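Castberg's two-armed robot is back at its table

28/01/2023

I stopped by the Castberg workshop this week to see how the two-armed robot is doing, and I'm happy to report it's back at work! If you've been following along, you know the right hand had been giving everyone headaches since July. The fingers would close fine on something firm and then go all sluggish on anything soft.

Jae-hoon Cha walked me through the fix, which was a lot less dramatic than I'd pictured. He took the hand off at the wrist, cleaned the finger joints, swapped 5 worn tendons and put the whole thing back together with fresh grease (he let me hold the tiny screwdriver, so I'm basically a technician now). After that comes the part he finds boring and I found weirdly relaxing: 300 open-and-close cycles with nothing in the hand, while he watches the motor current on a laptop. Anything that creeps up means the wrist comes apart again. He does the same check every 30 days, on both hands, whether they're complaining or not.

Then it's on to real objects, because a hand that closes nicely on air can still make a mess of a bag of chips. Kamrul Amarasinghe picks the items, and he likes a mix of soft, round and awkward.

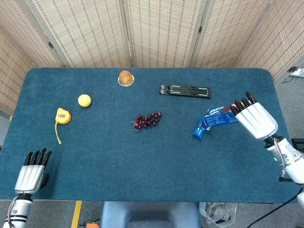

The right hand grips a blue snack package, with grapes, a bread roll and a tape measure also on the table.

Kamrul has 78 grasps on his list for this round, and he'll go through them again after the next service. The cabling gets its own going-over next week, and Jae-hoon wants to order a spare set of tendons before then. I've already asked if I can come back for that one.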